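Vorratsdose Clasico mit Deckel in Petrol

Artikelnummer 1628
Im Sortiment seit März

Wir führen die Clasico jetzt doch. Lange haben wir uns gesträubt, denn an zylindrischen Kunststoffdosen mit farbigem Deckel herrscht kein Mangel, und die meisten davon sehen nach einem Jahr im Küchenschrank müde aus. Ob es dieser Dose besser ergeht, wissen wir noch nicht.

Was der Hersteller verspricht: »dauerhaft aromadicht«, »kinderleicht zu öffnen«, »ein Schmuckstück auf jeder Arbeitsplatte«. Beim ersten Punkt bleiben wir vorsichtig. Leen Nassar aus unserem Einkauf hat gemahlenen Kaffee eingefüllt und die Dose neben die Otberg gestellt, die wir schon länger verkaufen. Nach zwei Wochen roch der Kaffee aus beiden gleich. Für die Clasico spricht das schon, den Aufpreis von 7 Euro erklärt es nicht.

Der Korpus ist weiß und glatt, der Deckel dunkles Blaugrün mit leichtem Metallicschimmer. Auf den Glanz sollte man sich einstellen: Wer Fingerabdrücke nicht leiden kann, wird mit einer matten Oberfläche glücklicher. Auch das Wort »Schmuckstück« hätten wir nicht gewählt. Es ist Kunststoff und sieht auch so aus, nur eben ordentlich gemacht.

Gut gefällt uns die flache, rechteckige Lasche am Deckelrand. Sie gibt den Fingern etwas zu fassen, was bei runden Deckeln oft fehlt. Im engen Fach steht sie allerdings vor, das bitte beim Ausmessen bedenken.
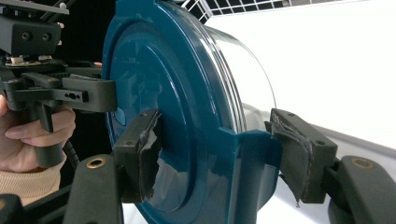

Zur Reinigung: Von der Spülmaschine raten wir beim Deckel ab, obwohl der Hersteller sie erlaubt. Glänzende Flächen verzeihen wenig, und in der Ringstufe sammelt sich Mehlstaub, den man mit einer weichen Bürste ohnehin schneller erwischt. Der Korpus darf in den oberen Korb.

Ersatzdeckel gibt es einzeln, vorerst nur in Petrol. Die Deckel von Imhof und Penditari passen nicht, auch wenn das in manchen Shops anders steht.

Lieferzeit: etwa 7 Werktage
Versandkostenfrei ab 80 Euro Bestellwert
Rückgabe nur unbenutzt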